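Référence du contrôle : visite annuelle de sécurité et d'hygiène, Résidence hôtelière Lawal
Exploitant : société Averus
Date de la visite : 30 août 2019
Contrôleur principal : Abimbola Babalola
Contrôleur adjoint : Mihret Woldemariam
Représentante de l'exploitant : Yetunde Ekpo, directrice d'établissement

Légende des appréciations : **C** = conforme ; **CR** = conforme avec réserve ; **NC** = non conforme ; **SO** = sans objet.

## 1. Documents et registres

| N° | Point contrôlé | Appréciation | Commentaire |
|---|---|---|---|
| 1.1 | Registre de sécurité tenu à jour | C | Présenté à la demande, pages numérotées. |
| 1.2 | Rapport de vérification des installations électriques | CR | La levée de deux observations du rapport précédent n'est pas datée. |
| 1.3 | Attestation d'entretien de la chaudière | C | |
| 1.4 | Compte rendu du dernier exercice d'évacuation | NC | Exercice de mars réalisé selon la direction ; aucun compte rendu au registre. |
| 1.5 | Consignes affichées à l'accueil | C | Versions française et anglaise. |

L'absence de compte rendu au point 1.4 avait déjà été relevée lors de la visite précédente. L'exploitant est invité à désigner nommément la personne chargée de la rédaction.

## 2. Dégagements et évacuation

| N° | Point contrôlé | Appréciation | Commentaire |
|---|---|---|---|
| 2.1 | Couloirs libres de tout dépôt | CR | Chariot de service stationné devant l'escalier B au premier passage, retiré au second. |
| 2.2 | Portes coupe-feu, fermeture automatique | NC | Deuxième étage, aile est : le vantail gauche ne rejoint pas la butée. |
| 2.3 | Éclairage de sécurité | C | Essai réalisé par coupure du circuit concerné. |
| 2.4 | Plans d'évacuation dans les chambres | CR | Plan de la chambre 108 antérieur au déplacement de la cloison. |
| 2.5 | Issue de secours du sous-sol | C | Ouverture par barre antipanique, sans effort particulier. |

La porte citée au point 2.2 a fait l'objet d'un réglage par le service technique au cours de la visite. Le défaut s'est reproduit à la troisième manœuvre. Un remplacement du ferme-porte est demandé.

## 3. Moyens de secours

| N° | Point contrôlé | Appréciation | Commentaire |
|---|---|---|---|
| 3.1 | Extincteurs, accessibilité et plombage | C | |
| 3.2 | Système de détection incendie | C | Contrat de maintenance Muvis en cours de validité. |
| 3.3 | Déclencheurs manuels | CR | Étiquette illisible au rez-de-chaussée, côté cour. |
| 3.4 | Désenfumage de la cage d'escalier A | C | Commande actionnée en présence de M. Fashola. |
| 3.5 | Formation du personnel de nuit | NC | Un agent recruté en mars n'a pas encore suivi la formation interne. |

M. Ebuka Fashola, responsable technique, a indiqué que l'étiquette du point 3.3 était commandée. Le bon de commande n'a pas été produit.

## 4. Chambres, literie et linge

| N° | Point contrôlé | Appréciation | Commentaire |
|---|---|---|---|
| 4.1 | État des matelas et protège-matelas | C | |
| 4.2 | Séparation du linge propre et du linge sale | CR | Séparation respectée aux étages, insuffisante en lingerie centrale. |
| 4.3 | Méthode de réfection des lits | C | |
| 4.4 | Dégagement minimal autour du lit | CR | 600 mm mesurés côté fenêtre en chambre 108 ; la consigne interne prévoit 800 mm. |
| 4.5 | Fixation des têtes de lit | C | |
| 4.6 | Température de l'eau chaude au lavabo | C | Relevés joints au registre sanitaire. |

La réfection des lits a été examinée sous l'angle de l'hygiène et de la prévention des troubles musculosquelettiques. La fiche de poste prévoit que le drap soit posé dans l'axe du lit, puis repris au pied avant bordage, sans contact du tissu avec le sol.

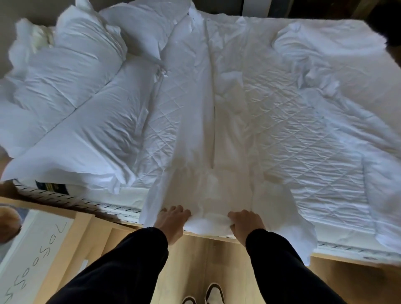 *Point 4.3 : reprise du drap blanc à deux mains, au pied du lit.*

Mme Morenike Jibrin, gouvernante, a précisé que les nouveaux agents travaillent en binôme durant leur première semaine. Cette disposition ne figure dans aucun document écrit ; il est recommandé de l'ajouter à la fiche de poste. S'agissant du point 4.4, le déplacement de la table de chevet vers le mur opposé suffirait à rétablir la largeur attendue.

## 5. Locaux de service

| N° | Point contrôlé | Appréciation | Commentaire |
|---|---|---|---|
| 5.1 | Stockage des produits d'entretien | NC | Bidon de détartrant Wultlow sans bac de rétention. |
| 5.2 | Fiches de données de sécurité | C | Classeur disponible en lingerie. |
| 5.3 | Nettoyage des filtres de sèche-linge | CR | Feuille d'émargement interrompue depuis plusieurs semaines. |
| 5.4 | Trousse de premiers secours | C | |
| 5.5 | Local poubelles, ventilation | C | |
| 5.6 | Monte-charge | SO | Appareil consigné, hors exploitation. |

Les filtres examinés au point 5.3 étaient propres au moment du contrôle. La réserve porte uniquement sur la traçabilité.

## 6. Suites à donner

- **Point 5.1** : mise en place du bac de rétention sous 24 heures. Responsable : M. Fashola.
- **Point 2.2** : remplacement du ferme-porte, avec transmission de la facture au contrôleur principal.
- **Point 3.5** : formation de l'agent concerné avant sa prochaine prise de poste de nuit.
- **Point 1.4** : rédaction et classement du compte rendu d'exercice. Responsable : Mme Ekpo.
- **Points 2.4 et 4.4** : mise à jour du plan et réaménagement de la chambre 108.
- **Points 1.2, 3.3 et 5.3** : pièces justificatives à présenter lors de la contre-visite.

Les réserves des points 2.1 et 4.2 relèvent de l'organisation courante et seront réexaminées à la prochaine visite annuelle. L'exploitant dispose de la faculté de présenter ses observations par écrit ; celles-ci seront annexées au présent document.

Observation de l'exploitant, portée en séance : « La direction prend acte des quatre non-conformités et demande que la contre-visite ait lieu en dehors des heures de départ des clients. »

Établi en deux exemplaires, dont un remis à Mme Ekpo.

Visa du contrôleur principal : A. Babalola
Visa du contrôleur adjoint : M. Woldemariam
Visa de l'exploitant : Y. Ekpo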